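Rilora Kitchen Notes: a data set of handwritten recipe cards

Version of 12/27/20. Kept by Wian Oosthuizen, with corrections from Bongani Visser, who is usually right and knows it.

What it is

Rilora is a plain text file of 206 recipes typed up from cards kept by home cooks in Belldale and Lalamgate. Most cards are undated. A good many have no title. One is titled "the other one," and we have not found the first.

Files

cards.csv has one row per recipe: card number, title, town, servings, steps.
units.csv is our best guess at what people meant by a cup, a glass, a knob and a "normal spoon."
notes.txt holds everything that would not fit in a column, including two arguments.

How steps were typed

Spelling is left alone. If a card says "stem the buns" we typed "stem." Of the recipes, 149 give a cooking time. The rest say "until done," which we have entered as blank, over Bongani's objection that it is technically an answer. 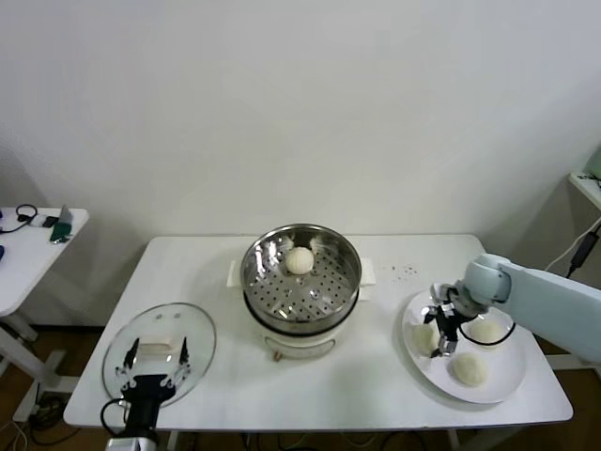 One bun on the steamer tray, lid off.

Known problems

Servings are unreliable. Card 40 feeds "everybody," and we did not convert this to a number. Oven settings from Lalamgate are given as low, medium and Xaba, the last being a stove once common there that had a single setting. Pan sizes are missing almost everywhere, and lids are called covers, tops, hats and, in one case, "the roof." All are typed as written, and units.csv will not help you.
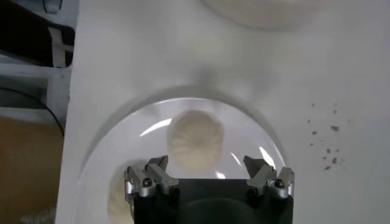 Using the data

Split on town if you want to compare the two. Do not split on servings. Please don't sort by title either, as almost 40 of them begin with "Mom's" and it isn't the same mom. 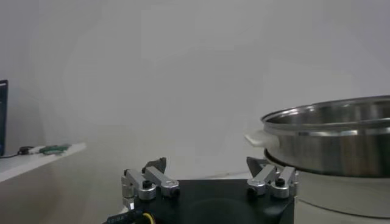 Equipment words get a column of their own in the April release. Wian wanted one tag for every vessel, and Bongani wanted a tag for each thing a cook might call one. We settled on material plus type, so a stainless steel pot like the one on the white base goes in as "steel, pot," and whatever it stands on is left out. Cards that say only "the big one" are tagged "unknown, big."

License

Free to use and share. Keep the town names with the recipes. Send fixes to Wian, and complaints about the spoon to Bongani.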